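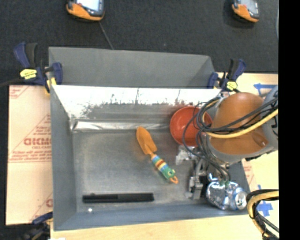
Checked by: Rizwan Abeysekara, Mondal site
Date: 10/10/22

METAL BIN, MONTHLY CHECK

Floor of bin: flat, no holes found by hand. Scuffed all over. PASS

Side walls: dents none, left slope firm when pushed. PASS

Rear wall: top rim straight, no burrs felt. Crinkled silver strip along the base of the wall. Run a gloved finger along it before next use and press down any raised edge. COMMENT

Contents: should be sorted before the bin is moved. Still in it at time of check:
- child's garden trowel, orange blade, striped handle with a green animal head. Blade tip is rounded, no sharp edge. Loop on the end held when pulled. Goes back to the Toso shelf.
- red-orange bowl, against the rear wall. No cracks. Keep.
- drinks can, crushed. Dented cans can split and cut. Remove to recycling. FAIL until done
- long narrow black item, not identified. Ask Lerno store before throwing out.

Cables: looped over the side of the bowl. Lift clear before taking the bowl out, do not pull. COMMENT

Weight: nearly 2 kg of contents, limit for one person not reached. PASS

Actions open: 2. Recheck in December.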